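## 6. Trading items with other players

Trading in Pultard opens once your account reaches level 35. The in-game tips make it sound quick and safe. It is quick. Read the whole section before you put anything valuable in the window.

### 6.1 Opening a trade

1. Stand next to the other player in Steiner, the market town. Trades can't be opened anywhere else, whatever the loading screen says about "trade from any zone."
2. Select the player's name and choose **Offer Trade**.
3. Drag your items into the left column. Coins go in the box under it.
4. Wait for the other player to fill the right column.
5. Hover over every item on the right and read its full name. A Pomavik Egg and a Pomavik Egg Shell use the same icon.
6. Press **Lock**, then **Confirm**.

> **Caution:** The window is supposed to unlock both sides if either player changes an item. Since the June patch it does this for items. I would not trust it for coins. Read the coin box again after you lock.
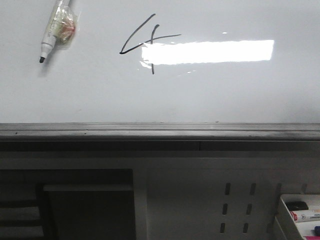
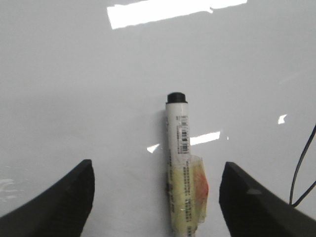
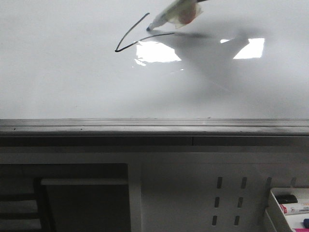
### 6.2 Checking a price

The built-in price guide shows a "fair value" for each item. Nothing in the game explains how that number is worked out, and it moves slowly. When I last compared the two, the guide listed the Trirnevis Saddle at 2,274 coins while the market board had it at 1,909. Anyone who paid the guide price overpaid.

1. Open the market board in Steiner and search for the item.
2. Switch the filter from **Asking** to **Sold**. Asking prices tell you what people wish for.
3. Ignore the top and bottom sale. Players sell to their own second accounts to push the number around.
4. If there are only 2 sales on the list, treat the item as having no known price and wait.

> **Note:** The star rating beside a trader's name counts finished trades. It says nothing about whether the other side was happy with them.

### 6.3 Lending and "trust trades"

There is no lending feature. A player who asks to borrow your pet for a quest and promises to hand it back is asking for a gift. The same goes for trades split over several windows because an offer is "too big to fit." Use a smaller offer or walk away.

### 6.4 If a trade goes wrong

1. Don't log out. The trade log clears when you do.
2. Press **L** and take a screenshot of the entry, with the trade number showing.
3. File a report under **Help > Trades**.

The help page promises that every report is reviewed. Maybe so, but the reply I got was a form letter, and the items stayed where they were. Keep your screenshot anyway, as a second report with the trade number does seem to get further than one without.

*Section maintained by Timo Sauerland. Last checked against the live game 13 March 2021.*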